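Squishy / rubber toy storage, what do you keep them in?
Forum: Sorting & Storing > Toys and small stuff

skaltmom4
Feb 19, 2018
ok need opinions quick, kid naps end in 20 min. We have way too many squeeze toys. Balls, fruit ones, a brain, the spiky rubber kind. They were all in one big drawer and the drawer is a nightmare, everything comes out furry with lint. Trying a see-through bin on the table now and sorting what stays out and what goes in. Balls in first, weird shapes after. Is one bin enough or do I split by type? 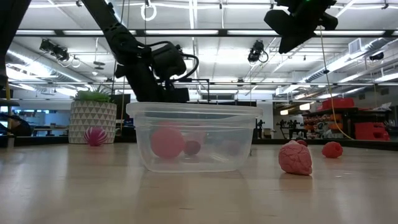 Do squishy toys need to be washed before they go in a bin?
A quick wash in lukewarm water with a drop of dish soap is plenty, then let them air dry all the way before the lid goes on.

Thats what I've been doing anyway. Drying takes forever with the bumpy ones. So, one bin or two??

plernetti_dad
One bin. You'll never keep up with two. Kids dump, you scoop, done. I had a whole system with labels in January and it lasted four days.

hinojosa77
Disagree w/ plernetti. Two. Foam squishies and rubber stuff should not touch for months. The rubber ones get oily and the foam ones soak it up, then you get shiny spots that never come off. Ask me about my daughter's donut. RIP donut

plernetti_dad
never happened here and ours have been piled together since forever

hinojosa77
what brand tho. Cheap ones are way worse

plernetti_dad
no clue, party favor bags mostly

Isauro Trujillo
Both kinda right. Depends on heat. My garage shelf, total goo by the end of summer. Same toys in the hall closet were fine. Keep the bin out of the sun and away from the heater and you can probably mix. Also leave the lid cracked for the first week, new ones stink.

And go clear or frosted, not solid color. If the kid can sort of see a ball in there they don't dump it all out looking. Mine still dumps it but less.

rirkwood_attic
frosted is useless imo. You can see "something pink" and thats it. Half of these toys are pink! Get the real clear ones or tape a picture on the front.

skaltmom4
haha yes the pink problem is real. Pink brain, pink ball, pink striped spiky thing. I'm not buying new bins though, have this one already, it stays

Séverine Lebrun
Why a bin at all? I use zip bags inside a drawer. One bag for balls, one for food shapes, one for the spiky guys. Squeeze the air out and they take no room. Bag rips, new bag. Been doing it 21 months, no lint, no goo.

hinojosa77
Bags trap moisture. You put one damp raspberry in there and its black spots in a week.

Séverine Lebrun
So dry them first?? Same goes for your bin.

hinojosa77
a bin has some air in it. a squeezed bag has none. not the same

Séverine Lebrun
Fine, poke two holes in it. I do that with the bath toys and it works ok.

rirkwood_attic
also the squashing. Slow rise foam does not like being flattened for months, comes out with a crease and stays that way. Bags ok for rubber, not for foam. I lost a nice loaf of bread that way

Isauro Trujillo
+1 on the crease. Never stack anything on the foam ones either. Heavy balls on the bottom, light stuff on top.

skaltmom4
ok update, did a round of it. Ended up with a bit of everything, sorry Séverine I did steal the bag idea for a few 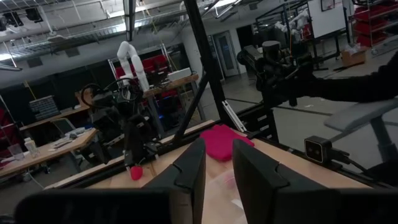
So my rule right now is anything my kid asks for by name goes in the bin, everything else gets bagged or leaves the house. Three piles basically. Went quick once I stopped thinking about each one. Plush and fabric stuff I'm leaving out of the bag completely, like that magenta soft one on the table, it picks up the rubber smell if you shut them in together and then it needs the washing machine. The bag I'm less sure of, mine is already all crumpled up and I can't tell whats in it except pinkish. Might write on it w/ a marker. Does marker rub off onto the toys?

Séverine Lebrun
Write on masking tape and stick the tape on. Marker straight on the bag smears, and if it gets on foam its there for life. Glad the bag made it in lol

plernetti_dad
you people are labeling a bag of squishies

Séverine Lebrun
you had labels in January

plernetti_dad
and look what happend

hinojosa77
Good call keeping the plush seperate. I'd go further, plush in a fabric cube or basket, anything that breathes.

rirkwood_attic
Question on the leaving the house pile. Do you donate used squishies? Our thrift place wont take them anymore, they said too many came in sticky

skaltmom4
didn't know that, ugh. Was going to drop them at the school

Isauro Trujillo
Call first. Ours takes the rubber balls, no foam. Sticky ones you can sometimes save with cornstarch, dust it on, rub, shake off. Works on the rubber kind for a couple months then you do it again. Torn foam, just toss it, kids pick the bits out and little ones eat them.

hinojosa77
cornstarch yes. baby powder no, smell never leaves and it clumps in the folds. A brain shape would be the worst for that, all grooves

rirkwood_attic
Old toothbrush for the grooves. Soft one. Same for anything with bumps.

newhere392
Lurker, first post. How many is too many? My son has a bathtub full, not joking. Counted with him on a rainy day and we got to 369. He wants to keep every one

plernetti_dad
369!!! ok you need two bins

hinojosa77
screenshotting that

Séverine Lebrun
Rotate. Put most away, leave out one bin, swap when he gets bored. He'll forget half of them. We swap every few weeks and it's like new toys, no spending.

newhere392
he will NOT forget, he has names for them. But ok will try rotating. Does the one in one out thing work for anybody

rirkwood_attic
worked for us until grandma visited

skaltmom4
nap over gotta go. So: bin for favorites, lid cracked, bag w/ masking tape for the rubber extras, plush in a basket. Calling the school tomorrow about the rest. Still don't know where the bin is gonna live, the closet is full of coats

Isauro Trujillo
Under the bed if its low enough. Measure first, with the lid on.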